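Mesa de piezas pequeñas: tablero, bandeja y colocación
Galería del taller de Trirkstead
Texto y selección: Mafalda Quintela
Publicado el 3 de febrero de 2019

Esta galería continúa la serie dedicada a los puestos de trabajo de Trirkstead. Las entregas anteriores trataban el banco largo y la estantería de material; la presente se ocupa de la mesa de piezas pequeñas, montada en enero en la sala enmoquetada. Se recogen la disposición del tablero, el uso de la bandeja metálica y algunas decisiones de orden que afectan a cualquier trabajo con objetos de poco tamaño.

El archivo del taller tiene 2.163 fotografías catalogadas en Stustulix. La mayor parte corresponde a piezas terminadas y apenas documenta las superficies sobre las que se trabaja. Kaiwen Cai propuso corregirlo con fichas breves por puesto: las notas de montaje y el historial de cambios.

El puesto

La superficie útil es un tablero blanco rectangular apoyado en una base de madera clara, algo mayor que el tablero por la parte posterior. El canto de la base queda a la vista y es la referencia para alinear: primero se ajusta el tablero con ese canto y después se coloca todo lo demás. La desviación admitida entre ambos es de 3 mm, medida en las dos esquinas traseras.

El blanco se eligió por contraste. Sobre el tablero anterior, de tono gris medio, las piezas oscuras se localizaban mal y los restos de material pasaban inadvertidos hasta la limpieza final. El blanco tiene el inconveniente contrario con los elementos pálidos: una varilla fina de color claro se distingue peor y conviene apoyarla de modo que cruce el borde de la bandeja, donde el cambio de fondo la hace visible.

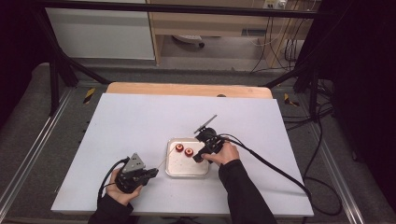 La elección de la bandeja llevó más tiempo que la del tablero. Se compararon tres formatos del catálogo de Cosetti: uno cuadrado de borde alto, uno redondo y uno rectangular de esquinas redondeadas y poca profundidad. El cuadrado obligaba a entrar casi en vertical para alcanzar las piezas próximas al borde. El redondo permitía entrar desde cualquier lado, pero carecía de una orientación fija y cada persona lo dejaba de una manera. Quedó el rectangular. Su poca profundidad deja trabajar con un ángulo bajo y el reborde basta para retener lo que rueda.

El metal se raya con el uso. Las marcas superficiales no se consideran defecto y no motivan la retirada de la bandeja. Sí la motivan una abolladura en el fondo, que desplaza las piezas hacia el punto más bajo, y cualquier deformación del reborde que impida apoyarla plana. Para comprobar lo segundo se presiona en esquinas opuestas — si hay balanceo, la bandeja pasa a la caja de reparación.

Colocación de las piezas

En este puesto se trabaja con pocas piezas a la vez. La pareja es la carga habitual: dos piezas iguales, separadas entre sí, sin contacto con el reborde. La segunda suele dejarse un poco más baja y a la derecha de la primera. Esa diagonal corta es una costumbre de Kaiwen Cai que terminó por incorporarse a la ficha. Tiene una ventaja práctica, la de que ninguna pieza tapa a la otra vista desde el lado del operario, y un coste nulo.

Las piezas rojas de cara superior clara se clasifican en el inventario con la referencia Su. Son cómodas para ejercicios de colocación: el rojo destaca sobre el metal y también sobre el blanco, y la cara clara indica de inmediato si la pieza ha quedado de pie o tumbada. Se guardan en cajas con tapa, separadas por color, y vuelven a la caja al terminar la sesión aunque esté previsto continuar al día siguiente.

Con material de otros colores se aplica una regla simple. Si la pieza es plateada o gris, se pone un paño mate en el fondo de la bandeja. Si es blanca, la bandeja se utiliza sin paño y se evita dejar piezas directamente sobre el tablero. Los paños se sacuden fuera de la sala, nunca sobre la moqueta.

Varillas y elementos largos

Las varillas finas plantean un problema distinto. Apoyadas por completo en el tablero ruedan hacia el canto; metidas en la bandeja sobresalen y la hacen más difícil de mover. La pauta adoptada es mantenerlas en la mano o, cuando no se usan, dejarlas en el soporte ranurado que se guarda en el cajón del banco largo. No se acumulan varillas en el tablero: una en uso y las restantes en su funda.

El sentido de entrada preferente es la diagonal, desde la izquierda hacia el borde próximo de la bandeja. Para personas zurdas se invierte la disposición completa, incluida la diagonal de las piezas. La ficha de Stustulix incluye las dos variantes y pide anotar cuál se ha empleado, dato que se omite con demasiada frecuencia.

Estructura y suelo

Por encima de la mesa cruza una barra negra horizontal sostenida por la estructura del puesto. No se cuelga nada de ella durante el trabajo. Las bandas amarillas y negras situadas junto a las esquinas posteriores sirven para reponer la mesa en su sitio después de limpiar; si una se levanta, se sustituye antes de mover nada, con la mesa todavía en posición.

La moqueta gris de la sala amortigua el ruido y evita que las piezas caídas reboten lejos. A cambio, retiene partículas y oculta los objetos menores. Cuando cae una pieza se detiene el trabajo y se busca en el momento. La experiencia de enero fue clara en este punto: casi todo lo que se dejó para después acabó en el aspirador.

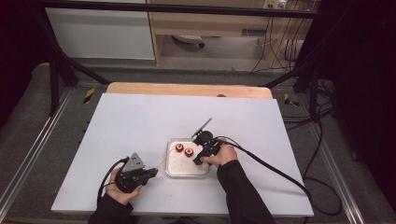 Bandeja metálica sobre el tablero blanco, con las dos piezas rojas en su mitad izquierda.

Los cables del puesto se conducen hacia los lados y bajan por el borde de la mesa. El criterio es que ninguno pase por encima de la bandeja. Un cable que roza el reborde acaba por desplazarla, y una bandeja desplazada invalida la alineación hecha al principio. Queda pendiente ordenar los tramos próximos al suelo; hay presupuesto para canaleta y falta decidir el recorrido.

Limpieza y cierre

El cierre del puesto tiene asignados 15 minutos. La secuencia es la siguiente:

Retirar las piezas y devolverlas a su caja.
Guardar las varillas en su funda.
Vaciar la bandeja, pasarle un paño seco y dejarla boca abajo en el estante.
Limpiar el tablero desde el fondo hacia delante.
Revisar la moqueta alrededor de la base.
Anotar en la ficha cualquier incidencia.

Para el tablero se usa agua con jabón neutro. Los disolventes dejan cercos mates que luego se confunden con suciedad, y ya hubo que cambiar un tablero por ese motivo. La base de madera se limpia en seco.

Notas de catálogo

Las notas de esta entrega están registradas en la serie 400 de Stustulix, reservada a superficies y mobiliario. Pueden consultarse en la sala de Trirkstead o solicitarse por escrito indicando la serie y el nombre del puesto. Las copias se entregan sin recortar.

Cambios respecto a la ficha provisional: se ha corregido el orden de alineación, que empezaba por la bandeja; se ha añadido la variante para zurdos; se ha suprimido la recomendación de usar alfombrilla antideslizante, que dejaba marca en el tablero blanco.

La próxima entrega estará dedicada a la estantería de cajas con tapa y al sistema de etiquetas por color. Las correcciones a esta página se dirigen a Mafalda Quintela; las consultas sobre referencias de inventario, a Kaiwen Cai.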